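# The Shadow Runs

Meron Gashaw had the simulator open before the kettle finished.

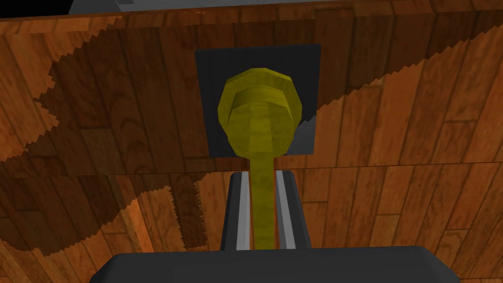 She had started the batch at 6 in the evening and gone home, and the results had come in overnight. The first line said 92. She scrolled down to the second line, which said 66, and sat back.

Both numbers came from the same trained policy, the one they called Clendetti. The task was the same too: take the yellow peg by the stem and carry it to a goal position. The lab had given Clendetti 100 trials under flat light and 100 trials with hard shadows across the planks. It had managed 92 under flat light. With the shadows on, it had managed 66.

"That's a big drop for some shadows," said Kedir Tesfamariam. He had come in with his coat still on and was reading over her shoulder.

"They're ugly shadows."

"They're supposed to be ugly?"

"No. The shadow map is set too low. You get teeth all along the edges." She pulled up the settings file and pointed to the line. "Tolera set it that way in June to save memory and it stayed."

Kedir took off his coat. He had promised Wondimu Derese a draft of the results section, and the draft said that Clendetti was robust to lighting. He had written that sentence himself. It was a good sentence and he had built two paragraphs on top of it.

"We could fix the shadows and run it again," he said.

"We could."

"Real shadows don't have teeth."

"Real shadows have other things," Meron said. She opened the failed trials and started going through them, one after another, at quarter speed. Kedir pulled a chair over. They didn't talk much. In the ninth failure the gripper closed a finger's width to the left of the stem. In the tenth it did the same. In the eleventh it closed on nothing, lifted, and carried nothing very carefully to the goal.

"It looks so sure of itself," said Kedir.

Tolera Sisay arrived at 10 and was told about the setting. He said he remembered changing it. He had been running the Lundora arm and the peg task on one machine, and the machine kept falling over. He offered to change it back.

"Not yet," said Meron. "I want to know what it's looking at."

The method they settled on was simple, and it was Tolera's idea. They would leave the peg and the plate and the gripper where they were and move only the light. There would be 20 light positions on an arc, and five trials at each. If the policy was tracking the stem, the misses should scatter. If it was tracking something else, the misses should move when the light moved.

It took the rest of the morning to write and most of the afternoon to run. Kedir went down the hall and told Wondimu that the draft would be late. Wondimu asked how late. Kedir said he didn't know, and Wondimu said fine in the voice he used when it was not.

At 4 Meron plotted the misses. She put the light angle along the bottom and the gripper's error up the side. The points made a line. It was not a perfect line, but it sloped the whole way across, and when she covered half of it with her hand the other half still sloped.

"It's following the shadow edge," said Tolera.

"Near the stem, yes. When there's an edge close enough to the stem, it leans toward it."

"So the shadow map makes it worse."

"Maybe. Or we'd have seen it anyway and thought it was noise." She saved the plot. "Run it again tonight with the setting fixed. Same 20 positions. Then we'll know how much of it is the teeth."

Kedir had his laptop on his knees. He had opened the draft and was looking at the sentence. He deleted it, and then he deleted the two paragraphs, and the figure about Juvthorpe slid up the page into the space they had left.

"What do I put here?" he asked.

"Put both numbers," said Meron. "Then put the plot."

He typed for a while. Tolera changed the setting and started the batch, and the first progress line came up on the screen. Meron rinsed out her cup, turned off the lamp over her desk, and went to find Wondimu before he left.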